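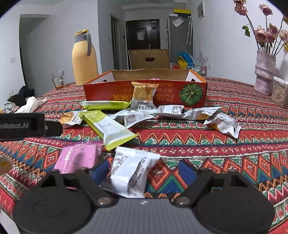 Right, a bit of a long one tonight, so put the kettle on. A few of you asked why the snack packing sessions went quiet for a while, and I'd sooner tell the whole story than leave people guessing. Short version – we lost a good chunk of data to a fault that was sitting under my nose, and I got a pinched finger out of it too.

For anyone new, I do the hand-held gripper recordings for Dramani. Pick up a packet, pop it in the box, pick up the next one. All of it goes off to Andor Halász, who trains the arm in Emville to do the same job. It's gentle work and I'm very fond of it.

The trouble started with the training runs. The arm would come down over a packet, close beautifully, and stop just short of touching it. Every time! Radu Chiriac sent me a clip of it grabbing at thin air over a cereal bar and I laughed until I realised it was probably my fault.

We'd recorded 1,000 picks by then. Andor went back through the lot (bless him, with a head cold) and found that in 686 of them the finger opening was being logged wrong. The gripper said it was 10 millimetres wider than it really was.

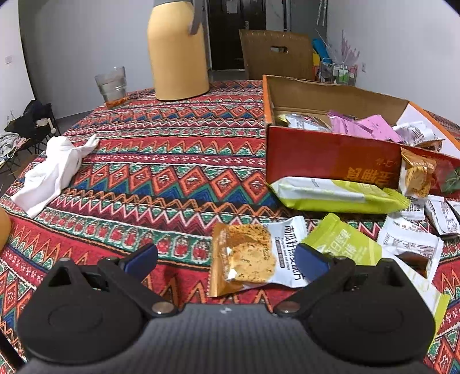

Soft wrappers make this so much worse, by the way. A tin or a mug is the same width wherever you grab it, more or less. A biscuit packet has a crimped end that's nearly flat and a fat middle, and the air inside shifts about when you squeeze. So you can be miles out on the reading and the recording still looks perfectly sensible when you play it back.

The cause was a tiny grub screw on the sensor shaft. It had worked itself loose, and each time I opened the jaws in a hurry it slipped a little further. Yayra Amoah spotted it in the end, by wiggling it with a fingernail. I'd cleaned that gripper I don't know how many times and never thought to wiggle anything.

Now the finger. While I was hunting for the fault I had the trigger spring half off and my left hand between the jaws – yes, I know. It let go and snapped shut. No blood, just a very purple nail and some language my grandmother wouldn't have cared for. Please take the spring right off before you put your hand in there. I've written it on masking tape and stuck it to the case.

What we do now: close the jaws on a gauge block before the first pick and again after every 100, and write both readings down. If they don't match, everything since the last good check goes in the bin. Itsuki Ichikawa thinks we could correct the old recordings with some clever maths, and he's welcome to try, but the slip wasn't steady so I'm not getting my hopes up.

The re-records are coming along and we should have a full set to Andor in August. If you're using the same gripper, go and check that screw tonight, would you? And if yours is loose as well, send me a message – I'd love to know whether it's the whole batch or just mine.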